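Stustbridge Kitchen Words

A word list for the things people say at the stove

Welcome! Stustbridge Kitchen Words is a collection of 767 cooking words and phrases, each with a plain meaning, a note on where it was heard, and at least one full sentence of use. We love this stuff, and we hope you find something in it that your grandmother used to say.

The list grew out of a box of index cards kept by Senga Geddes, who wrote down every odd word she heard for stirring, burning, scraping and leftovers. Skye Skinner typed them up, and then the rest of us got hooked (it happens fast!).

What's in the folder

words.csv: one row per word, with spelling, meaning, place and speaker code
sentences.csv: the sentences of use, more than 600 of them, linked by word number
places.txt: the 28 towns and villages where we collected
notes.txt: spelling arguments, mostly between Ruairi and Gregor

How to read a row

Spelling follows the speaker wherever the speaker had an opinion. If two spellings were both defended, you'll find both, separated by a slash. The meaning column is in everyday words, so "to slorp" is given as "to stir so hard it spills" and left at that. Speaker codes are a letter and a number, and we don't hand out the key.

Known gaps

Baking is thin. Frying is wonderful, go and look at frying! Words for soup are filed under "pot" in version 1 and under "soup" in version 2, so check which one you have before you join the tables. The Bandau entries came in late and still need a second listener.
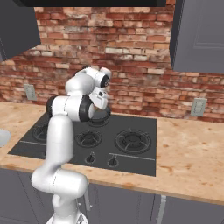
Cooktop and countertop, rendered kitchen.

Using and sharing

Use the list for teaching, puzzles, games, stories or your own research. Please keep the place names with the words when you pass them on.

Corrections are very welcome, and so are new words. Send the word, the sentence and the place to Vaughan Paewai, who merges additions every May.

Last updated February 2018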